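Fivgate is a small, plain-text collection of words, lists and habits for sorting everyday things into labeled baskets on a table. If you have ever stood over a heap of groceries, chargers, crayons and half a lemon and wondered where to begin, welcome! I love this stuff and I hope you will too.

Last updated: May 21, 2021
Maintained by: Kristóf Gulyás

## What you get

- `labels.csv` – 22 label words, each short enough to write by hand in one go
- `things.csv` – 149 everyday things, each one matched to a label
- `sessions.md` – my notes on how different table layouts went
- `swaps.md` – things people argued about, and where they ended up

Everything is text you can open in any editor or spreadsheet. There is nothing to install. You can print `labels.csv` and pin it up, or copy the words you want onto scrap paper, which is how I do it most of the time.

## The idea

One basket, one word, and the word goes on the table where you can read it without lifting anything. I came to this after trying tie-on tags (they flip over) and stickers on the rim (they don't hold on woven sides for long, at least not on mine). A sheet of ordinary paper in front of the basket beat both of them. "fruits" in thin black handwriting is plenty. You don't need a drawing or a nice font, and you can change your mind in ten seconds with another sheet.

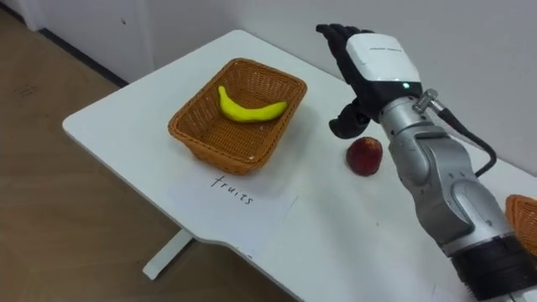
## Columns in `things.csv`

| column | what it holds | sample value |
|---|---|---|
| `thing` | the everyday name, singular | banana |
| `label` | the basket word it goes with | fruits |
| `room` | where it usually starts out | kitchen |
| `second` | another label it could fairly take | snacks |
| `note` | anything worth knowing | bruises if it goes in first |

`second` is empty for most rows. Where it isn't empty, I'd say go with whichever of the two baskets is closer to you and move on. The whole point of a second label is to stop the standing around.

Names are singular in `thing` and mostly plural in `label`. That started as an accident in the first version and I kept it, because it makes searching so much easier – type "fruit" and you land on the basket word, type "banana" and you land on the row.

## Setting up a table

1. Clear a flat surface that you can walk along at least one side of. A desk is fine.
2. Pick your words from `labels.csv` before you fetch any baskets. Start with 2 words if it's your first time.
3. Put the baskets down with a gap between them wide enough for a sheet of paper and a resting spot for the thing you haven't decided about.
4. Write the words. Lowercase, one word per sheet.
5. Lay each sheet in front of its basket and tape it flat to the tabletop. Loose sheets slide when you drag a basket across them.
6. Put one obvious thing in each basket. I call this the starter.

The starter matters more than I expected. A basket with a banana in it reads as the fruit basket from across the room, and people who would never stop to read a label just follow along. Choose something with a strong color and a shape you can't mistake. Bananas are the champion here. Oranges come close, but from a distance a visiting cousin of mine took one for a ball, and it spent the afternoon in `toys`.
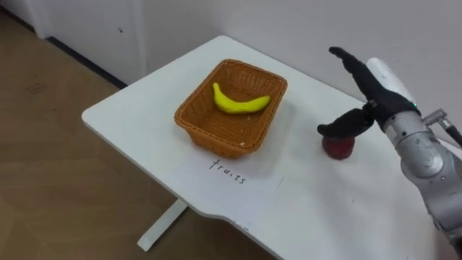 Once the starters are in, work from the biggest things down to the smallest. Big things clear space, and you feel the progress right away, which is half the fun. Leave coins, paper clips and hair ties for the end. They have their own label (`bits`) and it is the only basket where I allow a pile.

## Choosing baskets

Any container works, but I have opinions!

- **Low sides.** You should be able to see the bottom while standing.
- **A rim that flares a little.** It gives your fingers somewhere to go when you pick the basket up full.
- **Same color throughout.** With matching baskets, people read the word. With mixed colors, they start remembering "the blue one" and then you swap the blue one and everybody is lost.
- **Woven is lovely** for fruit and yarn, and terrible for `bits`. Use a bowl or a tin for those.

My spares live on a shelf at Trudesgate, nested by size, with the old label sheets folded inside the one on top.

## Words that work and words that don't

The first list was much longer. I cut it down after a round of sessions in April, when we tried every word with people who hadn't seen it before. Some results:

- `fruits` beat `fruit`. Both are fine English, but the one with the *s* got people putting in several kinds. With `fruit` they stopped after the first kind and asked.
- `paper` was a disaster next to `mail`. Pick one.
- `cables` is better than `electronics`, by a mile.
- `soft` turned out to be everyone's favorite. Socks, sponges, a stuffed rabbit, all in, no questions.
- `misc` is banned. If you need it, you need another real word.

If you add a label of your own, try it on one other person before you send it in. Hand them a thing and watch where they look first.

## Supplies

A full session takes me 60 minutes with setup, and most of the interruptions come from hunting for supplies, so please gather them first: paper, a thin black pen, scissors, and tape. Keep the tape at the table the whole time and make it a color you can find. The bright yellow roll standing by the nearer basket on the desk is just the sort I mean, easy to spot even beside a tan basket.
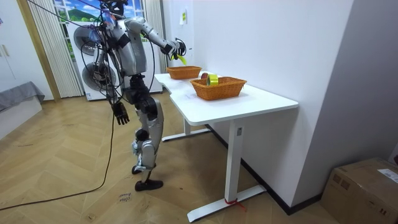 Second baskets deserve a few words of their own. You'll want one as soon as the first label fills up, and you'll be tempted to put it at the far end where there's room. That's fine for a word you seldom use. For anything busy, bring it close. With two woven baskets on one white desk, one toward the middle and the other away at the back end, I'd give the middle spot to `fruits` every time and let `yarn` or `batteries` have the back. And park the tape in the near one only while you're setting up, then find it another home before sorting starts, or somebody will decide it's a label rule and add the scissors.

## Things people argue about

`swaps.md` has the long version. The current rulings:

- **Tomato** goes in `vegetables`, second label `fruits`. Please don't reopen this one.
- **Toy fruit** goes in `toys` if there's a toy basket out, otherwise `fruits`. Young sorters usually want it with the real fruit and I've stopped minding.
- **Tea towels** are `soft` when clean and `laundry` when not.
- **Keys** don't go in a basket. Keys go on the hook.
- **Tape** is `tools`. It was `desk` until the last update.

## Known gaps

- The list leans heavily toward the kitchen and the desk. Bathroom things are thin, garden things are thinner.
- Seasonal decorations are missing completely.
- `room` reflects the homes I know. If your cables start out in the bathroom, change it!
- There's only an English list so far. A Hungarian one is half done on my laptop and needs a patient evening.

## Adding to the list

Send a row with all five columns, even if `second` and `note` are blank. One thing per row, everyday name, no brand names. If you're coming from the older Fuvitz spreadsheet, the columns line up except that `place` is now `room`. The Rostami list used numbers in place of label words, and `sessions.md` has the key for turning them back.

Photos of your own tables are very welcome too – I look at every one, mostly to see which starter you chose.

## Use

Copy it, cut it up, translate it, tape it to your own desk. A mention of Fivgate is nice to have and not required. Corrections to spelling go straight in; new label words wait until I've tried them on a real table with real baskets, so give me a little time on those.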